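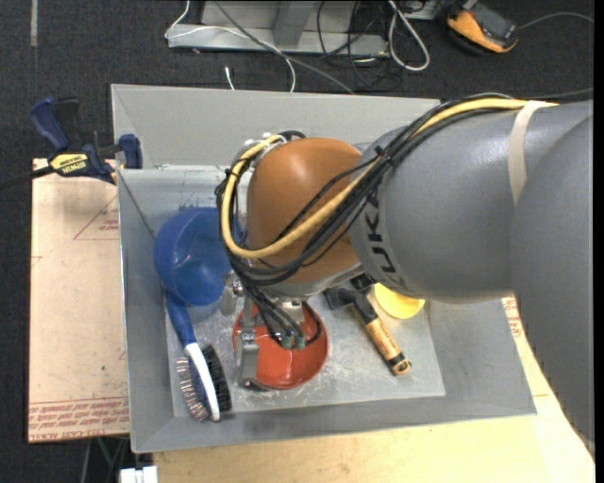 KUKA arm over the grey bin

Forum: Performance and Live Art > Documentation

pleswood_av
July 17, 2019
Question on documenting durational work. I'm archiving Utarine, a two-performer piece that ran in a former bank in Clatidthorpe last March. Each performance was 74 minutes. The artist, Kwabena Ametepe, wants a single edited film as the record. I would prefer to deposit the unedited takes plus the score. Is there a convention?

guillot
Not a fixed one. Deposit both and label the film as a derivative. A cut film is a new work with its own authorship, and the catalog entry should say so.

tapeheads
Disagree. If the artist designates the film as the record, it is the record. Unedited takes from a static position don't hold what the audience had either.

guillot
They hold duration. An edit removes it, and in a durational piece that's most of the content.

pleswood_av
The score is 800 words and gives no timings, so duration survives only in the takes. Storage is also an issue — the archive caps deposits at 500 GB.

tapeheads
Then ask Ametepe to add timings to the score. Cheaper than storing everything.

guillot
Timings written afterward are a reconstruction. Fine, but date them separately from the original score.

pleswood_av
Will do. I'll send him both options and post the catalog wording once he has replied.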